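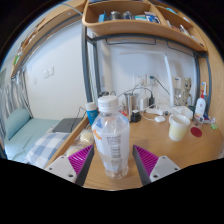
Sukby fingers, magenta inserts in, bottle on the desk between the tips.

Search the notebook
Type and hit enter

4 min read

June, evening, home bench (so, my desk)

Okay, the magenta inserts are in and I'm much happier with them than I was at lunchtime. Both sides went onto the gray plates without any filing this time, three holes each, and the triangles sit square against the dark faces. I kept the slats parallel in the end. Estela wanted them fanned out toward the tip and I do see why (softer at the tip, stiffer at the root), but the fanned ones took forever to print and I kept getting little blobs where the slats meet the long side. Parallel prints clean. We can go back to fanned once the rest of the hand stops changing under us!

Material is the flexible stuff from Ostilitz, the roll Manaia left at the Medina shop with a sticky note saying "use me up." Dried it overnight in the food dehydrator, which I'd skipped for the last batch, and yes, fine, Manaia, you were right about the stringing. Walls at 2 mm. I did try thinner and the slats folded flat the first time I squeezed and then stayed a bit folded, so those are in the scrap jar.

Test object for tonight is the clear bottle with the ribbed white cap. I like it because it's awkward: the shoulder is round, the body gets narrower as you go down, and then there's a ridged base, so wherever you grab it you get a different problem. It's also see-through apart from the label, and the camera is not going to love that. With the fingers open there's a gap on both sides, so I don't have to be fussy about lining up.

What I did: open, come in low, close on the label, lift, put back, repeat. Thirteen tries. I was holding the thing myself the whole time with the trigger, no arm involved, so take all of this as "does the finger shape work" and nothing more.

Label grabs were great. The inserts wrap a little and you can feel the bottle settle into them. Shoulder grabs, less great. The tips want to ride up the curve and then the bottle squirts out the bottom, and I dropped it five times doing that before I gave up and wrote it down as a thing to fix. I think the contact face is too slick near the tip. Estela has a sheet of grippy rubber somewhere, the textured kind, and I'd like to glue a strip on one finger only and compare before we do both.

Trigger: still sticky on the return. I took the spring out, looked at it, put it back in, and it was better for a while and then it wasn't. I suspect the pivot hole is a hair too tight and the spring is getting blamed for it. Going to ream it at Medina where there's a proper vise. Doing it at home with the handle jammed between my knees is how I got the scratch on the last one.

Camera side. Log from tonight came out at 3558 frames, saved in the Plalimar folder under the new naming (object first, then hand, then try). Please stick to that order, I spent half my coffee renaming the old ones. I scrubbed through quickly and the fingers are in view where I wanted them, one from each side. The magenta is wonderful for this, by the way, it pops against the wood and the wall and all my clutter. The first set was black and I kept losing the edge of it against the chargers at the back of the desk. If we print more, keep the color loud.

And about the clutter: Estela asked if I should clear the desk for these. I'd vote no. Mug, steel cup, power strip, cables looping everywhere, toothbrush, it's a real desk and if the hand is any good it should cope with a real desk. I do want to be careful with the white cable that comes forward across the wood, though, I've got a habit of dragging my sleeve through it when I swing back for the next try.

Odd thing I want to remember. Screws on the left plate were a touch loose by the end of the session and the right ones weren't. Same screws, same torque as far as my wrist can tell. Maybe I squeeze lopsided? Maybe the left holes printed big? I'll put a dab of the blue threadlocker on and measure the holes when I have the calipers back from Manaia.

Next up:
- ream trigger pivot (Medina)
- rubber strip, one finger, ask Estela
- repeat shoulder grabs with the same bottle
- then the steel cup, which I expect to be horrible
- spare pair of inserts in magenta, same settings, label the bag this time

Leaving the hand assembled on the charger shelf. Estela, if you borrow it before I'm back, the trigger needs a push with your thumb to open all the way.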